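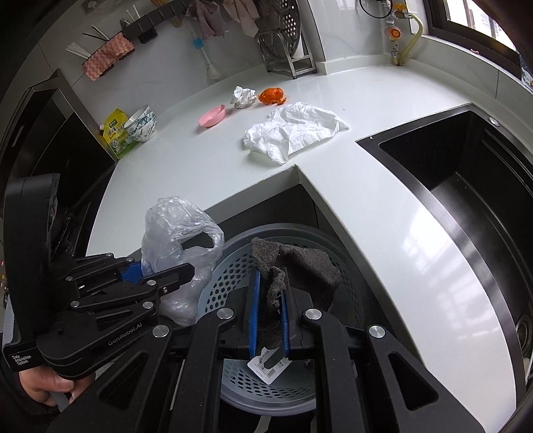 Last updated: 2024-12-19

New care schedule for hand-held grippers at Nollstead

The Primeo household tasks project has adopted a new care schedule for the pair of hand-held grippers used in its kitchen sessions. It applies to all operators with immediate effect.

Each gripper closes on a pair of bright blue pads fixed to the inner sides of its fingers. With a soft load, such as the dark grey cloth held over the perforated basket, the material bunches between the pads and the rest hangs free. Lint left on the pads after work of this kind was the most common fault reported in October, when nearly 700 recordings were reviewed.

Under the schedule, pads are to be wiped with a damp, lint-free cloth after every session and replaced after 1,000 grasps, or sooner if an edge begins to lift. Both pads on a gripper are changed together. The silver pins in the linkages are to be checked for play before the first recording of the day. No oil is to be used on them – it collects flour and grease, and marks the pads.

Operators are also asked to open and close each gripper fully before starting work, and to report any stiffness on the Grollum log sheet. A gripper that does not close evenly must be set aside until it has been inspected.

Marion Moncrieff, equipment manager, said: "Most of the faults we see begin as a dirty pad. The new checks take two minutes and should be done at the counter, before any items are set out."

Replacement pads are held in the Brynjólfsdóttir store, which has 26 pairs in stock. Requests should be made through the equipment desk.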